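Okum travel rod, 4 piece. Had it since March so figured I'd finally write something up.

Short version, good rod, bad tube. Bought it at the shop in Clondenville, paid 100 plus tax, which is fair for carbon at this length. Light. Tip is quicker than I expected and it loads fine with small spinners. Anything heavy and it gets mushy in the middle.

Ferrules were tight out of the box. Little candle wax, fine now. One worked loose on me at Jestport, my fault, didnt check it after lunch.

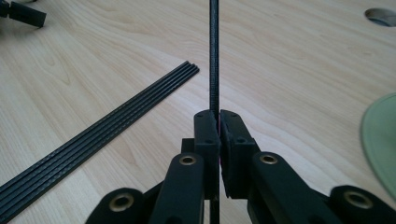 Cork is so-so. Lots of filler, and a chunk by the reel seat crumbled the second week. Wrote to the shop and Irena sent a new grip, no arguing, so points for that. Glued it on myself.

The tube though. Cap pops off in the trunk every single time. I use a rubber band. The cloth sleeve inside is nice but too short, so the tip section pokes out.

Helge has the older Todorova and says it casts further. Maybe. It also weighs more and wont fit in a carry on, so I'm keeping mine. Would buy agian, would skip the tube if they let you.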